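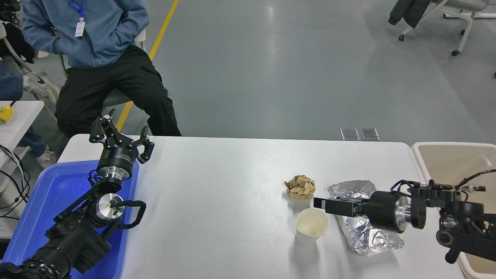
Is it worth paying extra for a second kind of gripper if you already own a decent two-finger one? For soft, light, awkward household stuff it is, and for boxes and bottles I would keep the money and spend it on spare finger pads.

Workshop > Arms and Grippers > Reviews

Feb 16, 2024
By the Hollosgate bench desk

Filed under: Grippers, Two-Arm Setups, Long-Term Tests

We have had the Jaltel two-finger claw on our left arm for so long that I'd stopped thinking of it as a product at all. Then in January the Kanaujia flat-jaw gripper arrived for the right arm, and I had to start paying attention again. I've now spent a good many happy afternoons tidying the same white table over and over with the pair of them, and I have opinions!

Let me start with the test itself, as people always write in to ask. We use trash, more or less. A paper cup, a wad of crumpled tan paper and a sheet of aluminum foil go out on the table, and the arms are driven by hand to pick each one up and put it in a tray. Pretty much every gripper looks wonderful with a wooden block. Foil is another matter. It slides, it folds up when you breathe on it, and the shiny creases give the depth camera fits. We ran 500 picks with each gripper, shared out among the objects, and we re-crumpled the paper whenever it got too flat to be interesting.

The Kanaujia has straight, flat fingers that close parallel, and it is lovely on foil. You can come in low and sideways, nearly skimming the table, and pinch just the edge of the sheet. I got so I could do it without looking at the camera feed (not recommended, but very satisfying). Out of 500 picks it missed 7, and most of those were me being in a hurry. The closing force goes down low enough that the paper cup keeps its shape, provided you take it near the rim and don't squeeze the way you would with your own hand.

The Jaltel is the opposite sort of animal. Its claws open wide and curve in toward each other, so a ball of paper more or less settles into place by itself. For anything round and lumpy I would still reach for it first. On foil, though, it missed far too often, and the tips tend to push a loose sheet along the table before they get under it. The cup was fine from above and a bit of a gamble from the side. All told it missed 219, and I won't pretend I enjoyed writing that down, as I'm fond of the thing.

Both were run from the same Grarkesen controller, which I reviewed grumpily a while back and have since made my peace with. It lets you save a separate force limit for each arm, and that matters a lot when the two hands behave so differently. What I'd still like is a proper label on the screen showing which profile is loaded. I spent most of one session with the settings swapped and couldn't work out why every cup was coming up squashed.

A word on cables. The Kanaujia's lead is stiff, and it took me three tries to route it along the arm so that it didn't tug at the wrist on a long reach. Leave more slack than you think you need, and check it with the arm fully stretched before you tie anything down. The Jaltel cable is softer and has never given me any trouble.

Swapping fingers is easy on the Jaltel – two screws and you're done – and fussy on the Kanaujia, where the pads are glued to a little carrier that has to go back in square. The Kanaujia is also the louder of the two. It makes a sort of chirp on closing that I found charming on the first day and less so by the second week. You can't turn it off, as far as I can tell from the manual.

Our Kanaujia came to $1342 with the mounting plate and one spare set of pads. That's a lot for a hand that only wants to pinch. If your work is mostly sorting, folding or clearing up thin things, I think you'll get your money's worth. If you're picking round parts out of a bin all day, the Jaltel will serve you well, and I'd leave it where it is.

We're keeping both, one on each arm. Next up is plastic wrap, and I'm already dreading it.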